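2 Mar 2024
by Khoa Tiêu

My thumbs hurt. That's the first thing to write down, because when I started this diary I promised I'd put the boring physical stuff in too, and squeezing two gripper triggers all afternoon gets you right at the base of the thumb. I'm typing this with a bag of frozen corn on one hand and then swapping.

So, bracelets again! I've been going back and forth on the tangle problem since December and I think we finally have something that deserves to be called a result, even if it's a small one and even if Banard is going to poke holes in it at the next call (he should, that's why he's on the call). The task is the same as before. There's a heap of bracelets, there's a tin, and the thing you want goes in the tin without dragging its friends along. A person does it with a gripper in each hand, the wrist cameras record it, and the policy learns from the recordings. With one bracelet lying by itself it's been fine for ages. Give it a heap, though, and the old policy would grab something, lift, and bring up half the pile swinging underneath like a bunch of grapes.

What changed is how we demonstrate. Up to now all my tangle episodes looked like what I'd do with my real fingers, which is fast and kind of sloppy. I'd pinch a strand, wiggle it, pull, change my mind, wiggle from the other side. Works great for a human. For training it's mush, because two episodes that start from nearly the same heap go off in totally different directions and the policy averages them into a sort of nervous hovering. You could watch it think about the beads forever and never touch one. 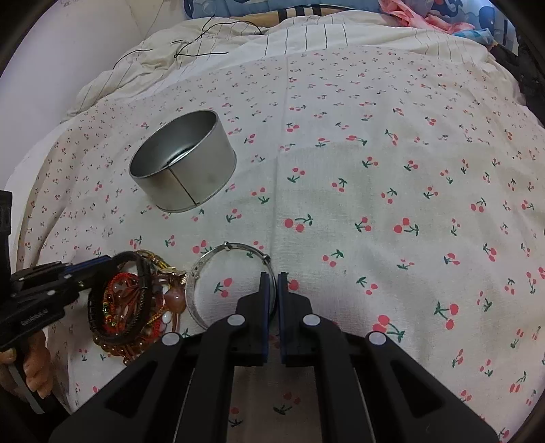 The new way is slower and I kind of hated it for the first hour. One gripper is the anchor and one is the mover, and you decide which is which before you start, and you don't swap in the middle. The anchor goes in first, touches the heap, and stays put. Only then does the mover come in, close on the target, and slide it sideways along the cloth before any lifting happens at all. Sideways first, always. If something's still hooked on, you stop, open, and start the slide over from a new angle, and you keep the failed slide in the recording. I used to cut those out! I have a whole folder of tidy, edited demonstrations from the winter and I'm pretty sure they're part of why the old policy had no idea what to do after a snag. It had never seen one.

Rigid bangles turned out to be their own animal. A corded bracelet gives when you pull it, so a slightly bad grasp still gets you somewhere, but a metal one pivots around whatever it's caught on and pokes out at a new angle and the wrist view changes completely. I've been closing on them near the side facing the mover and going extra slow. Beads roll. Tassels I don't want to talk about.

Then there's the cloth. I know Banard thinks the cherry sheet is a silly choice, with all those little red round things sitting right under little round beads, and he's partly right. The Bergmann checker (our script that goes through each recording looking for lost tracking) loves it, though. All that print gives the cameras plenty to hang on to, and the plain gray tablecloth I tried before was throwing out episodes like crazy. The catch is that early on the policy would sometimes go for a printed cherry. Just march over and pinch fabric, very confident! It got better once I started shifting the heap to a new patch of sheet between episodes so the background under the target wasn't always the same. I want to run a proper comparison on a few different fabrics before I claim anything about that, and it's on the list.
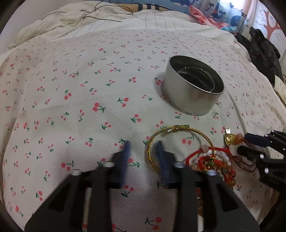
Okay, numbers, before I forget where I scribbled them. The full set is at 3,455 episodes counting the old winter ones, and nearly 3,000 got through the checker. I trained Tekel twice on it, once with the edited winter demos left as they were and once with the raw versions put back in, snags and all, plus the anchor-and-mover ones. Same settings otherwise, I checked twice, I even diffed the config files because last time I embarrassed myself with that. Then I built seven heaps, took a snapshot of each so I could rebuild it about the same for the other model, and let both have a go.

The raw one cleared 6 out of 7. I did a little dance in the kitchen. The edited one mostly lifted clumps, and on a couple of heaps it never committed to a grasp. The one the raw model missed was a knot where two cords had gone through each other, and to be fair to it I needed my actual fingernails for that one afterward.

Seven heaps is tiny, I know. And I changed two things at once, which is exactly what Banard will say, so the next training run has to be raw winter demos without the new ones, to see how much of this is the snags and how much is the anchor rule. My hunch is the snags matter more than I'd like, given how many hours I spent trimming them out. The rule probably helps with the hovering. I did notice that the policy has picked up my habit of pausing after the anchor touches down, a tiny beat where nothing moves, and I'm curious if it's useful or if it's just me, copied.

The shiny tin is still a pain too. When the mover comes over to drop something in, it sometimes lets go a bit early and the bracelet lands on the rim and slides off the wrong side. I'd put that down to reflections but I have no evidence whatsoever, so it goes in as a question. Could try a plastic bowl for a day.

Skanton wants a short writeup, two pages, and they asked for plots. I have one plot. I'll make it bigger.

Tomorrow: email Banard the rollouts, start the raw-only run before breakfast so it's cooking while I'm out, buy batteries, and restring the brown beads because the elastic is going. Switching the corn to the other hand now.

Recent entries
Why I stopped using the gray tablecloth
Hovering, again
Tekel learns to fold a sock (sort of)
Notes on calibrating two grippers at once
The Bergmann checker threw out my whole morning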